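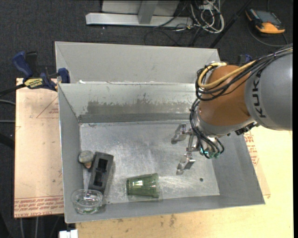 A KUKA arm with its gripper open over the metal bin used by the Grarncombe robotics club.

By Jamie Whiteley
February

Students in the robotics club at Grarncombe Technical College have begun the second half of a year-long project to teach an industrial arm to pick household items out of a bin.

The project, which the students call Nomden, started in the fall with plain blocks. The club has since moved on to things people keep in a kitchen or a garage, including cups and glass dishes. Clear items are the hardest part of the work, according to club adviser Paula Treloar, who teaches the college's automation class.

"The students had the blocks working by Thanksgiving," Treloar said. "Glass is a different problem. The software has trouble telling where the edge is, and it also shines, and so does the bottom of the bin."

The club works in 3 teams. One writes the code that picks a target, one looks after the gripper and its hoses, and one keeps the log of every attempt. The teams trade jobs each month – a rule the students voted in themselves.

Members plan to log 1000 attempts before the end of the spring term. They passed 500 shortly after the winter break.

Ararance, a packaging firm with a plant outside town, is paying for replacement parts this year. The company will also send 2 engineers to the club's open evening, where visitors can watch the arm at work and talk with the teams.

New members can join until spring break. No programming experience is needed, but a short safety course is required before anyone may run the arm.

We use cookies to improve your experience on this site. By continuing to browse, you accept our cookie policy.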